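How to Set Out Drinks on a Tray (and Which Tips to Ignore)

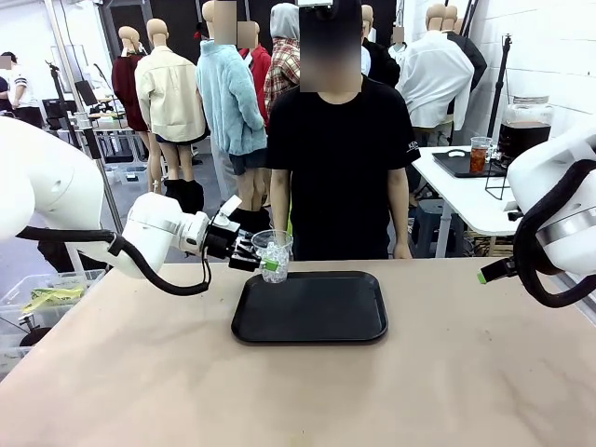

Clear plastic cup over a black tray with rounded corners and a raised rim.

I have read a lot of advice on serving drinks from a tray, and I don't believe most of it. Plenty of it is written to sell you a special tray. Luik has a non-slip liner, and Sturnis has a tray with molded wells that fit Sturnis cups and, as far as I could tell, no one else's. You can do the job with a plain tray and a bag of clear cups.

What you need

One flat tray with a rim
Clear plastic cups
A dry dish towel
A pitcher with a decent spout

Step 1. Look at the rim. A raised rim will stop a cup that slides. It won't do much for a cup that tips, whatever the label says. If the rim is so high that you have to drop the cups in from above, pick a different tray.

Step 2. Wipe the tray and dry it. A thin film of water under a plastic cup lets it skate. The usual tip is to lay down a damp paper towel. I tried that and spent the evening peeling paper off the bottoms of cups.

Step 3. Put the tray where it will be filled. Set it toward the middle of the table, with space on both sides. Guests lean on table edges.

Step 4. Hold each cup by its side, low down, and lower it straight onto the tray. Thin plastic gives if you squeeze, so use only enough grip to keep it from slipping. Fingers stay off the lip. Some guides tell you to slide cups in from the rim. Try it once with soft cups and see what you think.

Step 5. Start in the center and work out. If you are carrying the tray alone, a heavy left side will show up as soon as you lift.

Step 6. Pour after the cups are down. Stop well short of the top. Phúc Hồ, who taught me this at a June open house for 60 guests, filled to two thirds and I have never seen a reason to go higher.

Step 7. Lift with both hands under the tray. The one-handed shoulder carry looks good and I can't recommend it to anyone who isn't paid to do it.

About the cups

A pack of 100 is plenty for a small party. The box of 400 is cheaper per cup, but check that you have somewhere dry to keep it. I bought the Calel ones and the Potar ones and could not tell them apart once they were full. Ülle Ķēniņš swears the Potar cups crack less. Maybe. Mine cracked when I stacked them too tightly, and so did the others.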